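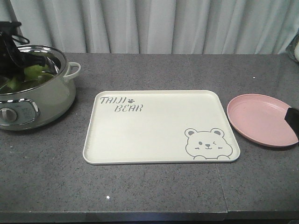
I have reached the age at which a person starts having opinions about trays.

It began with the hot pot. I bought it in February, second-hand, from Riku Sakamoto, who was moving to a flat in Eltside with a kitchen the width of an ironing board. He wanted 40 pounds for it and threw in a ladle. I'd been after an electric one for ages because my hob has two rings that work and one that works when it feels appreciated, and it seemed sensible to own something that could make supper without consulting either of them.

It's a cream thing, shiny, with a steel rim and a round silver knob, and it looks as if it ought to be dispensing tea at a cricket match. I'm very fond of it. It has improved my dinners out of all proportion to the effort, mainly by making vegetables the point of the meal and leaving me nothing to do but turn a knob and wait. Greens go in, greens come out, you eat them with something salty. I've had whole weeks like that and felt smug on every day of them.

What I hadn't budgeted for was everything that happens beside the pot. A saucepan on a hob keeps its mess in one corner. A hot pot sits in the middle of your life and everything migrates towards it: the raw bits waiting to go in, the cooked bits you've fished out, the chopsticks, the lid, the spoon you put down for a second in a puddle of broth. My worktop is dark grey and speckled, a pattern designed by somebody who hated crumbs and wished to hide them from their owners for ever. You find spills on it with your sleeve.

For the first month I used a dinner plate. Then two dinner plates. Then a chopping board, which let the broth run off the end and down the front of the cutlery drawer, where it got in among the forks. I spent an evening washing forks that had never done anything wrong.

So, a tray. You would think this was a simple purchase. I looked at a very handsome one from Hutar with leather handles, which I'm sure is lovely if your broth is ornamental. I looked at a bamboo one whose 579 reviews were divided between people who adored it and people whose tray had gone furry. I nearly bought a set of three in diminishing sizes, until I remembered the nest of mixing bowls I bought on the same principle, of which I have only ever used the middle one.

In the end I got mine from the household shop in Steltinley, the one that smells of candles and rubber gloves. Off-white, rounded corners, a bit of a rim. I was at the till before I noticed it had a cartoon on it. I am a grown adult with a pension statement. I bought it anyway.
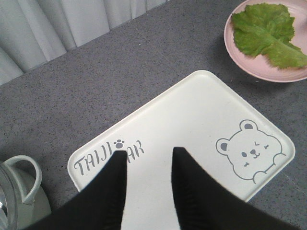

Thandeka Engelbrecht wrote back, when I told her all this at considerable length, that a winking bear was the least of my problems and that I was using the thing wrongly in any case. A tray by the pot should have a raw end and a cooked end, she said, and if I couldn't keep the two apart I should buy a second tray and stop writing to her about the first one.

She's right, annoyingly. I'd been putting uncooked chicken down wherever there was room, as though the rim conferred some sort of blessing. So now meat gets its own plate, well away, and the tray is for vegetables going in and anything coming out. The bear stays on the right and cooked things go on top of him. By the end of dinner he's generally under a cabbage leaf, still winking.

Other discoveries, for anyone starting out. Put the tray on the side of your good hand. I had mine on the left for a fortnight and dripped across my own wrist every time. Tip the water out before you carry it to the sink, or walk very slowly. And cut your greens bigger than you think you should, as small ones sink to the bottom and stay there until you're washing up.

Kazuhiro Hattori is coming for supper next and has asked whether he should bring anything. I've said mushrooms. I still haven't found the ladle.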